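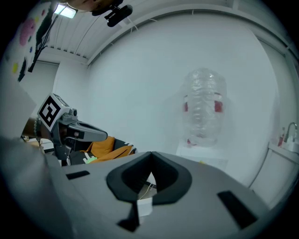 Appliqué

Appliqué is the craft of fixing one piece of fabric onto another to make a picture, a pattern or a letter. The name comes from the French for "applied," and I've been hooked on it since my grandmother let me loose on her scrap bag when I was 8. People use it on quilts, flags, banners, costumes and plain old clothes.

Methods

Hand appliqué is the slow way, and my favorite! You turn the raw edge under with the tip of the needle and catch it down in tiny stitches. Machine appliqué usually gets a tight zigzag around the outside (satin stitch, if you want the proper name). Then there's reverse appliqué, where you layer the fabrics and cut through the top one to let the color underneath show. I ruined two good pillowcases learning that one.

On clothing 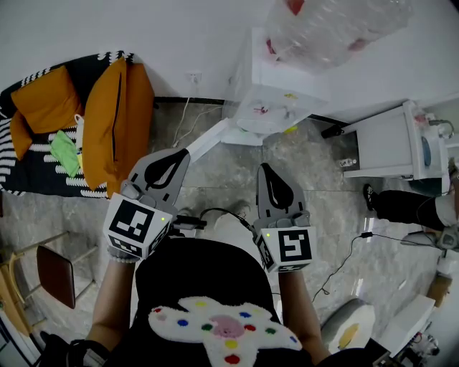 Clothes are where most of us meet appliqué first, usually as a letter on a jacket or an animal on a kid's sweater. Texture matters as much as color, and a plain dark top is a great place to play with it. A fluffy white cross on black, like the one on the chest here, stands out from clear across a room, and the pink circle in the middle with small colored dots around it gives it a real party look. If you're adding something fluffy yourself, brush the pile away from the edge before you stitch, or you'll trap half of it.

The Landeg banners

My own town, Landeg, has a set of appliqué banners that come out every March. The biggest was made by Narendra Pant and has 1,396 felt leaves on it, all sewn by hand. It took him 22 months. Rhun Samuel patched the lower corner after the moths got in, and I still can't find the join.

See also: patchwork, quilting, felt, Kisholm knotwork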